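README - Arthorpe Canteen Bun Handling Set

July 10, 2020
By the Fudow kitchen automation team

Home | Data | Docs | Issues | Contact

# Arthorpe Canteen Bun Handling Set

Recordings of two-arm food transfer, made while we get the breakfast line at the Arthorpe staff canteen ready for its first robot station. The set goes with the Sturnura control package (separate repo) and is meant for anyone working on soft food, small kitchens, or the question of what happens to a shift when part of it moves to a machine. We're really excited to have this out!

## What's in it

There are 3,779 episodes in this release. Each one covers a single transfer task and has:

- head camera video
- joint positions and gripper opening for both arms
- a one-line task instruction in English
- a success flag, set by the person running the session
- free-text notes, if the operator left any

Notes are worth reading. The canteen staff ran many of the sessions themselves after a short training, and they write things like "too hard on the side, would leave a dent" or "put it nearer the middle, you need space for the egg." We learned more from those lines than from a month of our own reviews.

## Why buns

Breakfast at Arthorpe means steamed buns, and moving them from steamer to plate was the job people most wanted to hand over. It's hot, it's the same reach over and over, and it pins one person to one spot for the busiest part of the morning. It's also a lovely problem for a gripper. A bun is soft, round and a little sticky, it marks easily, and the rim of the tray is always in the way (you have to come in from the top and leave the same way).

Most episodes use a countertop electric steamer with the lid set down on the table and a plate within reach of the arm. The tray holds a few buns at a time, and the instruction is usually some version of "put the buns on the plate."
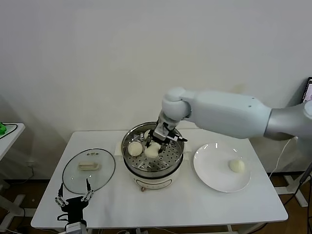 ## What changes for the staff

The plan agreed with the canteen is simple: no hours are cut when the station opens in October. The person who used to stand at the steamer moves to the counter, where the line has always been short of hands, and one person per shift is trained to look after the arms. That means loading the tray, clearing a dropped bun, hitting stop, and deciding when the station should just be switched off for the day. They have the final say on that last one.

We asked the 18 people on the breakfast crew what worried them. Noise came up, and so did cleaning, and quite a few wanted to know who gets blamed for a bad plate. The answers we gave are in docs/staff_questions.md, and we keep adding to it.

## Splits

- train: 3,000 episodes
- validation and test: everything else, listed by episode in splits.csv

Sessions are never shared between splits.

## Known gaps

- Plain round buns only. Folded buns and dumplings are planned.
- Success flags are strict in later sessions and more forgiving in the early ones.
- 33 episodes have no gripper readings on one side. They're marked in the index and you can skip them with --complete.
- Plates are placed by hand between episodes, so positions vary. We like this, but check it if your method expects a fixed layout.

## Getting started

Unpack the archive, open index.csv, and run view.py with any episode number. If playback is choppy, use the --small option.

## Use and thanks

Free for research and teaching. Please ask before using it in a product. Bortolotti lent us workshop space and put up with the smell of breakfast at all hours, and the Arthorpe crew gave us their time, their opinions and a great many buns. If you build something with this, open an issue and tell us, we'd love to show it to them!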